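Drarker Shared Workshop
Build a Gripper at Home: notes for session 4

Welcome back, everyone. By now you should have the Zarell board talking to your gripper (if it still sulks when you plug it in, come at 6 on Monday and we'll sort it out over tea). Tonight we get to the part I like best, which is choosing what the thing will pick up. Raid the toy box before you buy anything! A ball, a paddle, a flat card and a plush toy will teach you more about grip than a whole tray of matching cubes, and they're kind to the fingers of the gripper too.

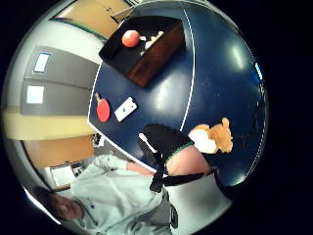
Practice runs

Do 15 short runs with each item and write down every drop, even the silly ones. Start with the plush, which forgives nearly everything, and leave the card for last, once your patience has warmed up.

Look through your recordings the same evening, while you still remember what you were trying to do.
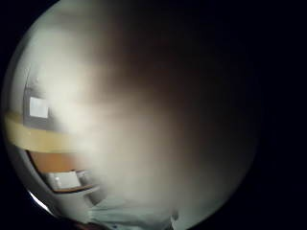
Anything too blurry to follow goes in a folder of its own, and please don't delete it, as we'll go back to those folders in session 6. Jelavwood has lent us spare cables, so sign one out if yours is getting tired.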